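Paper Bag and Table Items – Gallery

Stokon packing notes, Set 5
December 2022

Three pictures of a plain kraft carrier bag and the small items kept on the same table. The set belongs to the Stokon notes on soft packaging, which cover bags, pouches and wrap. Rigid boxes are covered in Set 4. Bag stock is listed under item 403 in the Nepia supply list, unprinted, in bundles of 100.

Terms used on this page: the mouth is the open end of the bag. The gusset is the folded strip along each side that lets the bag widen. The handle is the twisted-paper loop fixed at the mouth. "Collapsed" means that the side walls have folded in and the bag no longer holds its shape.

1. Bag held by the handle

Handle pinched and raised at the top edge of the bag, one flap pulled open. The body is creased and partly collapsed. Two soft items, one red and one orange, sit to the right on the front table section. The foam block, the cone with its rings and the roll of red tape are on the back section. 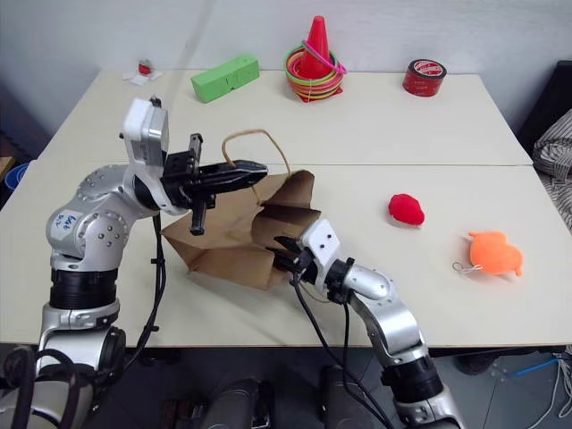
2. Bag on its side

A kraft bag of this type has no stiffness across the gusset once it has been creased. Laid on its side, it tends to close under its own weight, and the mouth has to be held open while anything goes in. Holding the upper wall alone is usually enough for small goods. For larger goods the lower wall needs support too, or the item catches on the fold and pushes the bag along the table. Plush is forgiving in this respect. It compresses at the mouth and recovers inside. String loops and hang tags are less forgiving and should go in first, ahead of the body of the toy, so that they do not trail out over the edge.
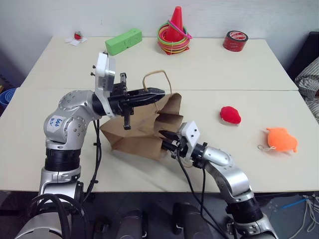

The same rule applies to items with cords or ribbon. Where a loop is long, fold it flat against the item before packing. Do not tie it to the bag handle. The October revision of these notes allowed tying, and this has been withdrawn – the knot puts the load on one side of the handle and the glued patch peels.

Creases are not treated as damage. A bag is withdrawn for a tear at the handle patch, a split along the bottom seam, or any tape residue on the outer face. Creased bags go back in the tray marked Illeo, flat, with handles all facing the same way. Split bags go to paper recycling.

3. Bag lying flat

Flat on the pale tabletop, with the long edges slightly off square and the lower right corner folded. The handle loops out from the near edge in an oval. Behind the bag are the green foam block and the red cone, with a stack of colored rings at its base and a pink ring hanging over its side.

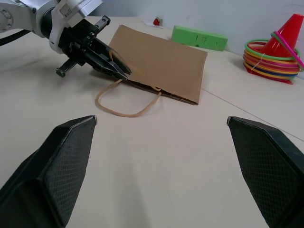 Storage

Keep flat bags in a dry place, under a light board. Stacks should not exceed 182 mm in height, the clear depth of the Stustden shelf unit. Taller stacks lean and the lower handles take a permanent bend. Handles may be tucked inside the mouth for long storage, although this leaves a faint ridge on the front face.

Foam, rings and cones have no special storage requirements beyond being kept out of direct sun. Rings may be left stacked on the cone. Soft toys are stored loose in a lidded bin, never in the paper bags, which hold dust at the gussets and are difficult to wipe clean.

Related pages: Set 4, Rigid boxes. Set 6, Padded mailers.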